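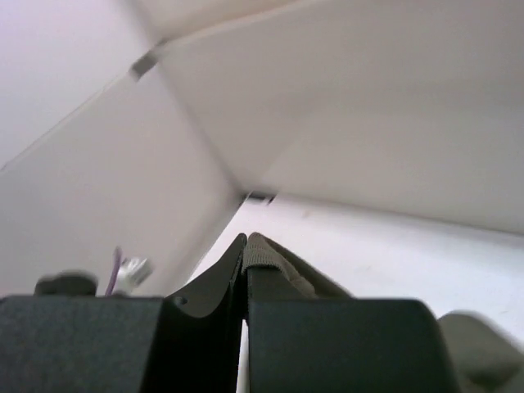
The meeting opened at 9:30 with the finish of the ribbed stock for the Basorcombe order. Two points were raised on handling. First, knitted rib is to be checked folded as well as flat. When the grey-beige fabric is pinched and draped on the diagonal, the fine, closely spaced lines of the band stay readable through the curve down to the rounded fold, and that is the view in which a dropped stitch is easiest to find. Second, the check is to be made against a plain white work surface. The patterned mats are withdrawn.

Search this site Go Advanced

Minutes, Textile Handling Group
June
Posted by: Joto office

1. Previous minutes
Accepted with one correction. Under item 4, "hem" should read "cuff".

2. Stock
1,264 pieces received from Ledesma. 600 sorted and folded. Of these, 44 were set aside for pulled threads or uneven rib. The remainder stays in the sealed bags until shelf space is cleared.

3. Folding
The Zostance fold sheet was reviewed. Step 2 does not say which side of the band faces up. Agreed: near side up, rib parallel to the shelf edge. Sheet to be reissued before the next batch is opened.

4. Set-aside pieces
Proposal to mend in-house was discussed. Matching yarn is not in stock. Held over. Pieces to be tagged at the side seam, no pins through the rib.

5. Other business
Lint on the work surface: wipe down between batches, dry cloth only. Label printer is out of ribbon; order placed.

Next meeting: Saturday, 9:30, same room.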